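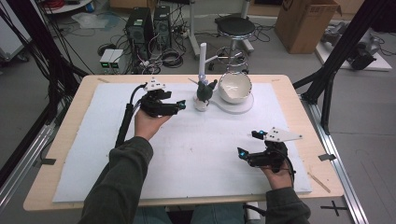
How many households in Flutstead have clean water from the new line today? At the end of June the number was 332, and all of them have a working meter.

Category: Project updates / Water

Progress report to the Dindico fund, July 21, 2022

The pipe from Skinutora to the lower part of Flutstead is finished. We laid 721 metres, which is 30 metres more than in the plan, as the owner of one field did not give permission to cross it. The extra cost was paid from the reserve.

The work at Villalobos is behind. The pump was ordered in January, but the supplier has changed the delivery date two times. We ask the fund to allow us to move this part of the budget to the next period.

Water samples were taken at 5 points. Four results are good. At the last point, near the old well, there was too much iron, and we will repeat the test after the pipe is flushed.

The receipts are sent separately by post.

We use cookies to remember your settings. Accept all | Manage choices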